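Does bread go stale faster in the fridge?
Project report, Food and Materials module
Aleksi Mustonen and Sirkka Honkanen

1. Background

Our shared kitchen has argued about bread storage since the autumn. One side puts it in the fridge, the other regards this as a moral failing. The textbooks are with the second side: starch in a baked loaf slowly firms up again as it sits, and it does this quickest at a few degrees above freezing. We wanted to know if anyone would notice at breakfast.

2. Method

In April we bought three identical loaves from Seppälä, the bakery nearest the bus stop, and sliced them ourselves, which was our first mistake. One loaf was kept in a cupboard, one in the fridge and one in the freezer, all in the same sort of tied plastic bag. Storage lasted three days. Frozen slices were left to thaw before tasting.

Firmness was measured by resting a 100 g weight on each slice and reading how far it sank with a ruler. We had hoped to borrow the proper compression tester, but it was booked by a group studying mattresses – a field with more funding than ours.

We then asked 17 tasters to rate the slices for softness and flavour. They were not told which was which, although several announced it loudly and were wrong.

3. Results

The fridge slices were the firmest by a clear margin. The freezer slices came closest to fresh bread, and the cupboard slices sat in between. Tasters agreed on softness and on almost nothing else. Two people preferred the fridge bread for toast, and we have recorded this as the data it is.
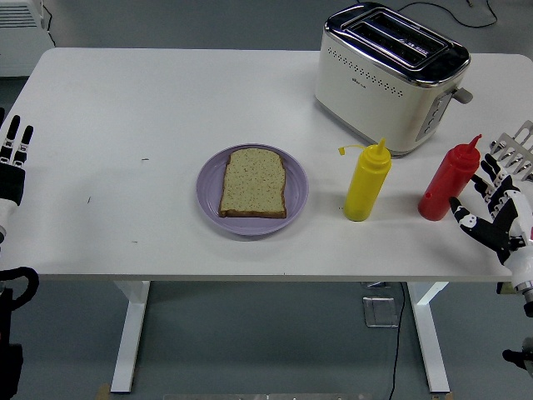
Figure 1. Single slice on a plate.

4. Problems

Our slices varied in thickness, so the sinking distances should be read kindly. The fridge door was also opened a great deal, mostly by the authors. The Skendura thermometer we left on the shelf gave a different answer each time we looked at it.

5. Further work

We would repeat the test with a slicing machine and a rye loaf. The kitchen has read our findings and the bread is still in the fridge.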